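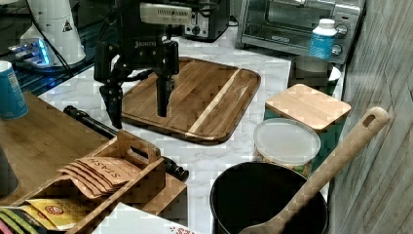 **Pavithra Iyer**, Principal Investigator, Manipulation Test Group, Jumwood Laboratory

**Figure 4.** Two-finger parallel gripper, open above the cutting board at the kitchen counter station.

### 4.2 Comparison of Grippers at the Counter Station

The second set of trials compared two parallel grippers, the Omico and the Wunanico, mounted in turn on the same arm. Both were driven by the Ra controller with identical speed and force limits. The purpose was to determine how much of the difference reported in Section 4.1 could be assigned to the gripper itself and how much to the approach path chosen by the controller.

Trials were carried out at a counter furnished with ordinary kitchen goods (Figure 4). The working area holds a wooden cutting board with a raised rim and a juice groove, and the objects near it include a ceramic mug, a storage canister with a square bamboo lid, a round food container, and a utensil crock with a wooden spoon leaning out of it. A toaster and a toaster oven stand behind the board and limit the directions from which the arm can approach. The layout was restored from a printed plan at the start of each session.

Each gripper completed 46 attempts per object. An attempt was scored as a success if the object was lifted clear of the counter, held for five seconds, and set down without tipping. Attempts stopped by the force limit were scored as failures and were not repeated. Scoring was done by Zeeshan Warraich, who did not take part in tuning the controller.

The two grippers performed alike on the mug and the canister. They differed most on the spoon, where the Wunanico failed 13 times and the Omico seven. Most of the Wunanico failures followed the same course – one fingertip touched the rim of the crock before the fingers had closed on the handle, and the controller ended the motion. Raising the approach height removed this contact but lengthened the cycle by roughly 5 percent.

The cutting board was the hardest object for both grippers. A grasp from directly above was possible only at the rim, and small errors in estimated height caused the fingertips to slide into the groove. We therefore report board results separately in Table 3 and exclude them from the pooled success rate.

One limitation should be noted. The fingertip pads of the Omico were replaced in August, partway through the trials, and the two sets of pads were not compared directly. Results obtained before and after the change are listed by session in the appendix. The effect of lighting on height estimates is taken up in Section 4.3.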